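Foro de instalaciones y mobiliario › Suelos y superficies › Tablero azul claro: limpieza, orden y encuentro con la tarima

cor_smits
22/10/2025

Abro hilo sobre el puesto de trabajo de la sala pequeña de Flesterholm. Tablero azul claro, acabado mate según el pedido, colocado sobre la tarima antigua. Dos cuestiones.

Primera: el tablero coge marcas de arrastre. Son rayas finas de tono grisáceo que desaparecen a medias con paño de microfibra y agua con jabón neutro. Con alcohol isopropílico salen del todo, pero temo apagar el color a medio plazo.

Segunda: la organización de los objetos pequeños. En ese tablero conviven cosas de uso y forma muy distintos y las cilíndricas ruedan. He medido una caída de 9 mm entre un extremo y otro de la mesa, que achaco a la tarima y no a las patas.

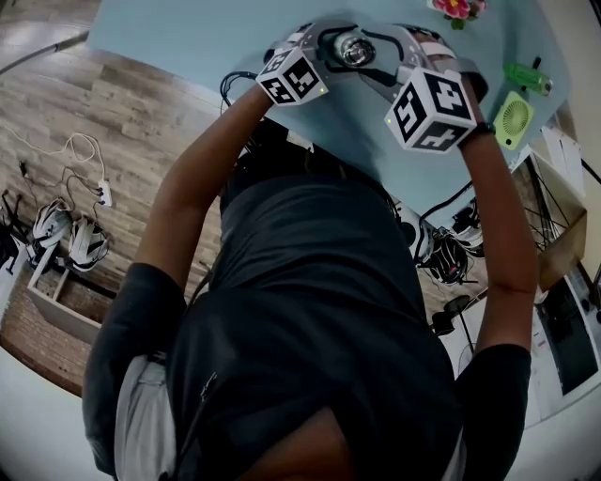
El puesto de Flesterholm: flor artificial, botella verde y ventilador de mano sobre el tablero azul claro.

Las medidas del tablero son 2000 mm de largo por 82 cm de fondo. Patas metálicas con regulador roscado. Busco un procedimiento de limpieza que no dependa de disolventes y una forma de fijar posiciones sin atornillar nada.

kbaert
Para las marcas de arrastre: goma de borrar blanca, de las de dibujo, en seco. Pasadas cortas en el sentido de la raya. Luego paño húmedo para retirar los restos. Si la marca es material depositado, sale. Si es pérdida de acabado, no sale con nada y el alcohol solo la disimula mientras se evapora.

Sobre la nivelación, ¿con qué mediste la caída? Un nivel de burbuja corto en un tablero largo da lecturas engañosas.

cor_smits
Láser de líneas y regla milimetrada en las cuatro esquinas. Repetí la medida girando la mesa 180 grados y la caída se mantuvo hacia el mismo lado de la habitación. De ahí que culpe al suelo.

tarima_y_rodapie
Correcto el razonamiento. Si al girar la mesa la caída sigue en el mismo lado, es el suelo.

Se ve una franja más oscura en el borde de la tarima. ¿Es perfil de transición o es otra lama teñida? Si es perfil y está clavado al soporte, puede estar impidiendo la dilatación y levantando las tablas. Ese defecto lo he visto dar más desnivel que el tuyo en habitaciones más pequeñas.

cor_smits
No lo he desmontado. Queda pendiente. El plano de obra que me pasaron no refleja ningún perfil, aunque tampoco refleja el radiador, así que no me fío.

mrodal
Discrepo con lo de la goma de borrar. En un tablero mate abrillanta la zona frotada y queda un cerco visible con luz rasante. Lo tengo comprobado en dos mesas de la misma serie que compramos a Caputo. Prefiero la esponja de melamina muy escurrida y sin apretar.

kbaert
La esponja de melamina es un abrasivo. Fino, pero abrasivo. En mate abrillanta antes que la goma. Si en tus mesas apareció cerco con la goma, sospecho que era de las que llevan carga mineral, las de tinta.

mrodal
Era blanca y blanda, de vinilo. El cerco apareció igual. Puede depender del lote del tablero, pero no recomendaría ninguno de los dos métodos sin probar antes en la cara inferior.

kbaert
En lo de probar en la cara inferior estamos de acuerdo, siempre que lleve el mismo acabado que la superior. En muchos tableros la contracara es otra lámina.

lola_taller
Paso a la parte del orden.

Botella tumbada: con esa caída rueda seguro en cuanto quede paralela al lado corto y alguien apoye el codo. De pie o en bandeja con reborde. Para el ventilador de mano, la misma bandeja, con la rejilla hacia arriba para que no recoja polvo del tablero. La flor artificial la pondría fuera de la superficie de trabajo, en un vaso con lastre, porque las hojas se enganchan en la manga. Los papeles, en una carpeta rígida. Una hoja suelta cerca del canto acaba en el suelo.

Para fijar la bandeja sin tornillos uso lámina antideslizante de cajón cortada a medida. No deja residuo si se levanta cada pocas semanas. Si se deja puesta todo el verano, sí.

cor_smits
La botella de pie no me sirve. Los objetos tienen que poder quedar en cualquier postura. La bandeja me vale como zona de reposo entre sesiones. Lo de la lámina lo pruebo, ¿qué grosor?

lola_taller
La más fina que encuentres. Las de celdilla gruesa dejan dibujo en superficies mate. La mía es de Horkside, comprada en rollo, y la corto con cúter y regla un dedo por dentro del contorno de la bandeja.

tarima_y_rodapie
Antes de bandejas y láminas yo corregiría el nivel. Los reguladores roscados absorben esos 9 mm sin problema si la rosca tiene recorrido suficiente. Procedimiento: bajar los cuatro a tope, marcar la esquina más alta, no tocarla y subir las otras tres hasta igualar. Contratuerca al final. Fieltro duro debajo, nunca blando, porque el blando cede y a los pocos días vuelves a estar igual.

mrodal
Sobre tarima añadiría una placa de reparto bajo cada pata. El regulador concentra la carga en un círculo pequeño y en madera de tono medio la huella se nota mucho.

cor_smits
Hecha la nivelación según lo indicado. Tres reguladores subidos, contratuerca apretada, placa de reparto y fieltro duro. Diferencia residual inferior a 1 mm en las cuatro esquinas. La botella, tumbada, se queda donde se deja.

Limpieza: la contracara lleva otra lámina, como decía kbaert, así que he probado en una esquina de la cara superior. La goma quitó la raya. Con luz rasante hay un leve cambio de brillo, menor del que describe mrodal. Sigo con jabón neutro para el mantenimiento y reservo la goma para marcas aisladas.

mrodal
Vuelve a mirar esa esquina dentro de un mes. En las mías el cerco se hizo más evidente con el uso.

kbaert
Y anota el lote del tablero, suele venir en una etiqueta bajo el canto largo.

cor_smits
La etiqueta está, pero medio arrancada. Se lee Wukari y nada más. El perfil de la tarima lo levanto cuando se vacíe la sala y abro hilo aparte en la sección de suelos.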